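## 4. Fault report: loss of heading on the plaza route

Authors: Lajos Szűcs, Oi-ling Tsai
24 January 2018

The rover (Dirkwood base, Trarkeck motor controller) was meant to drive straight along the paved route and stop short of the steps. On run 29 it turned right without a command, left the grey paving and kept going over the brick until Oi-ling pressed the stop button. Nothing was damaged. The emergency stop worked, but the radio link added a delay of up to 120 ms, more than we had allowed for in September.

### 4.1 Cause

The log shows a heading jump of 20 degrees between two readings. The wheel counts do not show it, so the base had not turned at that point. We first blamed the compass and swapped it for the spare. The fault came back on the next run.

The real cause was the line follower in the Bognár module. It had been left on after the indoor tests and was still allowed to correct the heading. Indoors it tracks black tape on a pale floor. Outdoors it will accept any long dark line, and the dark lines in the paving fit its limits well. 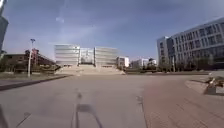
The module gives no warning when it takes over — it only writes a flag to the log, which we were not reading during the run.

### 4.2 Changes made

- Line follower off by default; it must be switched on in the start file.
- Flag shown on the operator's screen.
- Heading jumps above a set limit now stop the motors.

The limit has been tested on the bench only. Outdoor tests are still to be done.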